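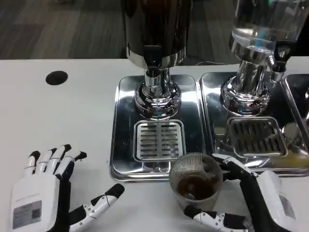 Bendau hands at the two-dispenser table, ribbed cup in the right hand, left hand free.

Community Help > Food Service > Equipment and Automation > Rentals and Kits

Search this forum Go Advanced search

Is the Bendau drinks kit worth renting for a self-serve breakfast counter?

posted by counter_lead_42, 20 June 2023

We run a breakfast room in Timonstead and I have a quote in front of me for the Bendau drinks kit. For anyone who hasn't seen it, it's a two-handed upper body on a stand with software for working lever-tap dispensers. The supplier is Drerau. The quote is 2000 a month on a 24 month term, with setup included and the dispensers not included. We already own dispensers of the type in the photo, with the chrome base and the black lever on the front, and steel trays under them.

The listing photo is the one at the top of this post. The cup in it has only a little dark drink at the bottom, so I can't tell from that what a normal serving looks like. The sales sheet says "consistent fill" and gives no volume.

What I want to know:

Can it work a lever tap and hold a cup steady with the other hand, or does it set the cup down first?

Does it cope with clear plastic cups? Ours are ribbed and pretty thin. People crush them by hand all the time.

How much of the day does somebody have to stand next to it?

I'm also not sure what happens at the end of the term. The quote says "return or renew" and nothing about buying. I've asked and am waiting to hear back.

2 answers, sorted by oldest

tapsandtrays

We had the Bendau for a trial in October, in a staff canteen with two dispensers on one table, so close to your layout.

Taps. It can do it either way and you pick during setup. With ours, the left hand worked the lever and the right hand held the cup. The other setting puts the cup on the drip grate, lets go, and works the lever with whichever hand is nearer. We switched to that one after the first week. It's slower, but when the cup was held in the hand it sometimes ended up a little forward of the spout and the drink ran down the outside. On the grate it was in the same place each time.

Cups. Thin ribbed cups are where you need to spend your setup time. Out of the box the grip was too strong for ours and the rim went oval. There is a grip setting for each cup type in the menu. Turn it down, then test with a full cup as well as an empty one. An empty cup at low grip looks fine and then slips when there's weight in it. Clear cups were harder for it to find than paper ones. We got a better pick rate once we stacked them on a dark mat at the pickup spot. Your table looks white in that photo if it's the same setup they're offering you, and ours was white too, so I'd buy the mat.

Speed. One drink took 90 seconds from picking up the cup to handing it off. A person does it in a fraction of that. If you get a line at breakfast you will still want people pouring their own.

Staff time. Someone has to refill the containers, restock cups and empty the trays, same as before. On top of that it stopped and asked for help a few times each morning, mostly over cups stuck together in the stack. You clear it on the tablet and it carries on. I would not leave it alone in a room with guests.

Trays. Polished steel gave us trouble under the ceiling lights. It would hesitate over the front of the tray and then time out. The installer from Drerau moved the head up and closed one blind and that mostly fixed it. Ask them to do the setup at the time of day you'll be using it, with your own lights on.

We didn't keep it. It worked well enough but the price was too high for the number of drinks we do. If you do go ahead, get the fill volume written into the agreement. Ours was set by pour time, so when the container got low and the flow slowed down, the servings got smaller. I don't know if they have changed that.

bulkcups

Look at Baird too. Theirs is one arm on a rail and costs less. No fingers, so it can't open lids or do anything besides the taps it was set up for, but you only want taps.

counter_lead_42

Thanks both. Had a reply from the supplier on two points. There is no purchase option, only renewal at the same rate. Fill is still by pour time, and they suggest topping up the containers before they drop below half. I can live with that because we fill ours every morning anyway.

The 90 seconds is a bigger problem. We get most of our guests in one short stretch and I can't see a line waiting on it. I've asked whether they would do a shorter trial with our cups and our table before we sign anything.

Baird told me their rail needs to be bolted to the back of the counter. Our table has a cable hole near the far edge and the dispenser lead runs through there, so I'd have to measure first.

tapsandtrays

Take the trial if they offer it. Have them use your cups from day one and leave a whole sleeve of them out for spares.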